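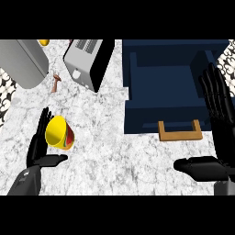
I have been reading papers about household robots for long enough to have my own private grumbles, and the one I would like to share today is about how we count success.

Most of the work I follow now happens in simulation, and I am glad of it. A simulated kitchen can be reset in a blink, the cup never chips, and a student with one decent computer can try an idea before lunch that would once have taken a month of begging for lab time. When Elvira Alvarado and her group put out the Tranari results last April, I read the whole thing in one sitting (with a pot of coffee, I admit) and came away cheerful. Two humanoid hands, a counter, a cup, a drawer, and a policy learned from human demonstrations. It is lovely work, and I have told her so.

But then I got to the table. One task, one number, and the number is either a success or it isn't. The cup ends up inside the drawer or the run counts as a zero. So a run where the hand closes on nothing at all gets the same mark as a run where the cup is picked up, carried nicely across the counter and then let go an inch too soon. Anybody who has taught a child to pour milk knows those are very different mornings!

What I would love to see is stage scoring, and I'd like it in the main table instead of the appendix. For a task like this I would want four stages: reach, grasp, carry, release. The Burkunano benchmark did something close to this and then dropped it in the second version, I think because it made the charts crowded. I was sorry about that. Crowded charts are a small price, and a reader can always squint.

There is a fair argument on the other side, and Elvira has made it to me kindly more than once. Stages are chosen by people, and people choose the ones their method is good at. A policy that pushes the cup along with the back of its thumb and tips it in might never "grasp" in anyone's sense, and yet the job is done. I take the point. My answer is to report both, the plain final number and the stages beside it, and to fix the stages before training starts – the way the Nudo people did with their drawer tasks.

I would ask for one more thing while I'm asking, and that is the starting poses. A cup on its side is a different problem from a cup standing up, and averaging the two together tells me very little about either.

January 16, 2018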